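Subject: Re: [shop-robots] two arms, one cloth — Clitholm build update
From: Hanneke Aerts

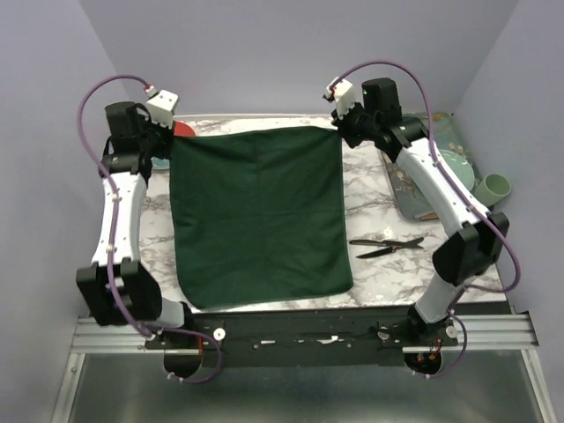
Henrik Pfeiffer wrote:

> Hanneke, before you go any further with folding, could you post what
> you settled on for grip force and for the distance between the two
> arm bases? I tried a towel last winter and every time the second arm
> took its corner, the first one lost hold. I blamed the fingertips,
> replaced them twice, and then gave up and went back to stacking
> blocks. Also curious whether you run both arms off one script or two.
>
> Henrik

Henrik, I had the very same trouble, and I would put money on it not being your fingertips! Mine was the path. Both arms were going to the right place in the end, but on the way there the left one ran ahead for a moment and tugged the cloth sideways. A rigid part forgives you for that if the grip is strong. Cloth just slides out. Once I had both arms waiting for each other at every waypoint, the corners stayed put, and I was able to turn the grip force down quite a bit from where I'd been running it.

So, one script. I started with two (one per arm, passing messages back and forth) and it was a mess to debug. Now a single loop sends both sets of joint targets together. It's Python, 568 lines with the comments, and a good part of that is the homing routine that Nuanchan wrote for her own build and let me copy. Thank you again, Nuanchan, it has saved me from at least one ugly crash into the table.

Base spacing: I don't have a magic number for you, since my arms are probably not the same length as yours. What I did was lay the cloth flat, mark where the two top corners would be, and slide the bases along the rail until both arms could reach those marks with the elbows still comfortably bent. My first try had them much too close and the elbows kept wanting to fold back on themselves. If you're on extrusion too, leave the bolts finger-tight for that part of the job. I tightened mine all the way down the first evening and regretted it.

The lift is the part I'm happiest with. Pinch both top corners, raise together, pull apart until the top edge is close to straight, stop. The bottom edge still rests on the table at that point and I've left it that way on purpose for now — with the cloth fully in the air it swings, and I have no good way to wait out the swing except a long pause. I log every try, and out of the last 279 lifts the corners held all the way up in 90 percent of them. The failures are nearly all on the first pinch, when the fingers close on a single wrinkle and get hardly any fabric.

Cables, for Prasert, who asked off list: I run one up the outside of each arm and clip it to the links, with a generous loop left at the wrist. Do not skimp on that loop. I had mine neat and short at first and the wrist would hit the end of the slack halfway through a turn. It looks a bit wild now but nothing pulls.

Jaruwan, you wanted to know about the training side. I've got 3,384 saved attempts if I count everything since March, but plenty of the early ones are junk from before I fixed the timing, and I haven't decided where to draw the line. If you have a rule you like for throwing out bad runs, please share it! I'm going by eye and it is slow.

Next up is the actual fold. The plan is to lay the bottom edge down, walk both grippers forward and over, and let go. It works in the simulator, for whatever that is worth with fabric. I would also like to try thicker material to see if the pinch problem goes away or just turns into a different one.

Henrik, please dig that towel back out. Try slowing both arms to a crawl, just once, and watch the corner that slips. If it starts sliding while the other arm is still moving, you've got my problem and it's an evening's work to fix. I can send you the waypoint code tonight if you want it, just tell me which controller you're on.

Hanneke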